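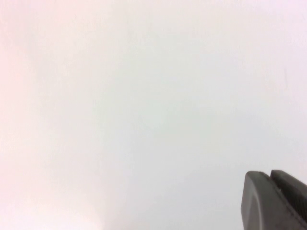
Off-white, pinker on the left, greyer toward the middle. One faint mark up near the right.

Teodor Onu
20 July 2020

Short thread on off-white paint, now that the back room is done and I have opinions.

The colour is a Skurine off-white. On the chip it looks like plain off-white. Over a large area it goes a bit pink or lavender in one place and a cool grey in another, with no line where it changes. It's all the same paint.

I went back and forth on this for most of a week. Thought I'd mixed up two tins. Checked the lids and the batch numbers match.

Gualtiero Russo at the paint counter says most off-whites do this and it's the light doing it. He told me to look at it morning and evening before deciding anything. Good advice, wish I'd had it before I bought the stuff.

Cost so far: $575. That's paint, primer, filler, two roller sleeves, a drop sheet and a new tray. The old tray had a crack I'd been ignoring for years.

For comparison, the quote to have the whole upstairs painted was $3,879. I'm only doing one room for now so it isn't a fair match, but that's the number that got me to pick up a roller.

Prep took longer than painting. Filled the picture hook holes, sanded, wiped down with sugar soap, let it dry overnight. Then primer, then two coats.

Sanding with 60 grit was a mistake. It left scratches in the old filler that showed through the primer, so I had to skim over them and go again with something finer.

Tin said recoat after two hours. It was cold and damp here so I left it overnight both times.

About that faint grey streak, upper right in the photo. Short, thin, runs up and down. Might be a scuff, might be a smudge, might be a crease in the finish. I can only find it if I already know where to look.

Carmela Serra says leave it. Sheldon Petrenko says rub it with a damp cloth first, then a pencil eraser, and only touch it up if neither works. I'm going with Sheldon's order.

If it does come to a touch-up I'll use what's left in the tray tub and a small foam roller, feathered out at the sides. Brush touch-ups on a flat finish always catch the light for me -- tried that in the hallway and I still see it every time I walk past.

Someone asked about sheen. It's flat. I had a sample pot of the Drular low sheen as well and it looked fine on the card, but every old filler patch showed once it went on. Flat hides more and marks easier. Pick one.

Someone else asked if I'd buy the same colour again. Yes for this room. Probably not for the kitchen, where I'd want something a bit warmer all over.

Gianni Martinelli wants the leftover for his laundry. There's enough for one coat in there, maybe a second if he's careful. He can have it once I've sorted the mark.

Trim is next, sometime in August. Skirting first, then the door -- which needs stripping, and I'm not looking forward to that.

Will add to this thread after I've tried the eraser.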